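The Arm Build: Questions People Keep Asking Me

I get the same handful of emails every month, so I finally put my answers in one spot. If yours isn't covered, the contact form still works (I'm slow, but I do read them).

What are you building, exactly?

A small tabletop arm that can put simple mechanical parts together. Gears onto pins, mostly. I named it Zoro one evening and it stuck. It lives on a bench in the workshop I share with Nouhaila El Fassi and Silvan Kofler, and it's been my main hobby since a July when it was too hot to do anything in the garden.

Did you design it from scratch?

Nope! The base and shoulder came as a kit from Jeten, secondhand and missing a bag of screws. The wrist, the finger mounts and all the wiring are mine. Silvan did the power board after watching me melt a connector.

Why gears?

They're a mean little test. A gear has to go down square on its pin, and if there's already another one nearby the teeth have to line up too. Picking up a block and dropping it in a box got boring in a weekend – you can be really sloppy and still look good. With gears you can't be sloppy at all.

What was the hardest part to get right?

Light, by a mile. Bare metal under a bench lamp is awful for a small camera. A flat face will blow out to plain white, and then my software can't find an edge to save its life. I moved the lamp, bought a different lamp, moved that one too. What helped most was giving up on the shiny faces and looking for the rims and the shadows between the teeth instead. A darker work surface is worth trying early as well. 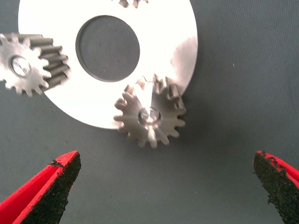 The other thing that ate my evenings was calibration. I check it every time I've had the wrist apart, and I keep a notebook next to the bench with the offsets in it. Skip that and you'll spend an hour blaming your code for something a screwdriver did.

How often does it work?

Last time I sat down and kept score, I ran 49 tries at putting one gear on one pin, and 47 of them went on. The 2 misses were both the gear landing tilted and jamming. I was thrilled, but please don't read too much into it – that was one gear, one pin and a very patient Sunday.

Do the finger pads wear out?

Yes, and quicker than I'd like. Grippy stuff that's soft enough to hold a metal edge gets chewed up by that same edge. I treat pads as something you use up, like sandpaper. Brush the crumbs off the work surface when you swap them, or they'll end up under a part.

What did it cost?

I've lost track of the total, and I sort of did that on purpose. I can tell you the wrist parts came to about 100 dollars, counting the bracket I cut wrong.

Can my kid and I build one?

Sure, with a grown-up doing the power side. Sanaa Mahrous is building a smaller one with her daughter and they started with just the gripper, opening and closing it from a laptop. Great way in! You get something moving on the first day.

Will you share the files?

The finger mounts, yes, just ask. The code is a mess and I'd like to clean it up before anyone sees it. Nouhaila has been told to bug me about this.

Can I come see it?

Sunday afternoons are usually good. Write first so I can make sure it's in one piece, and bring a part you'd like to see it try, as long as it's small enough to hold between two fingers.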